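Okgate Building Users' Group
Minutes of the monthly meeting, December 2023
Third floor, the long room

Chair: Mayu Sakai
Minutes: Chanida Wattanapong
Also present: two from Plustach, one from Kobori, and a man from Flokier who had come for a different meeting and stayed for this one.

1. Minutes of the last meeting
Approved after one correction. Plustach did not "refuse" to move their bikes. They "declined."

2. Matters arising
The door code has been changed to 2081. It was agreed that the code should not appear in the minutes. The secretary notes this and will change the code again before circulating them.

The radiator by the stairs is still making the noise. The landlord has been told. The landlord says it is a normal noise.

3. Coffee
This took up most of the meeting, as it did in October and in November.

Mayu reported that the shared coffee fund stands at $29, down from almost $200 in the spring. The pod machine has been out of service for five weeks, and the quote to repair it was higher than the price of a new one. Kobori asked whether the quote could be repaired.

Plustach proposed a new pod machine on a lease. Mayu pointed out that the last lease was what ate the fund. Plustach said this one was a different color.

Chanida proposed that the group give up on pods and go over to French presses, paper cups and a kettle. Kobori objected that a press has to be cleaned, and that the sink already has a sign on it, then a second sign asking people to read the first. Flokier asked if there was decaf. There was no decaf.

It was pointed out that the pressing and pouring has been going on for some time at the white table anyway, with or without a vote. 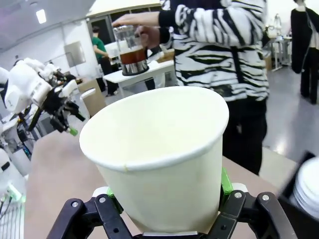 Item 3: the French press in use, with a paper cup at the front and the lids at lower right.

Discussion then moved to the cups. They come in cartons of 1000, and the price only makes sense by the carton. Plustach wanted to know where a carton would live. Several cupboards were suggested, all of them belonging to someone who was not at the meeting. Kobori asked that people bring mugs. Mayu reminded the room what had become of the mugs. There was a short silence for the mugs.

On lids, opinion was divided. Kobori considers a lid unnecessary for a walk of twelve steps. Plustach has carpet and considers it essential. Agreed that lids will be bought, and that they will be kept in a stack by the cups instead of in the drawer with the batteries.

On strength, Chanida uses four heaped scoops to a press and was asked if she would think about three. She said she would think about it.

Agreed: no new pod machine. The old one goes out with the January collection. One carton of cups, lids to match, and a second press if the fund allows. Whoever finishes a press rinses it, and the grounds go in the trash. Last month's use of the ficus was well meant, and the ficus is being looked after.

4. Long room bookings
Kobori would like Tuesday mornings. Plustach has Tuesday mornings. They will talk to each other, in the long room, on a Tuesday morning.

5. Any other business
The Flokier representative asked whether his own meeting might still be going on. It was not.

A gray umbrella has been left by the back wall. It will be held until the next meeting and then used.

Actions
Mayu: order cups and lids; write to the landlord about the noise.
Chanida: new door code; price a second press; three scoops.
Kobori: take down one of the two signs over the sink, either one.
Plustach: bikes.

Next meeting: January, same room, coffee from a quarter to.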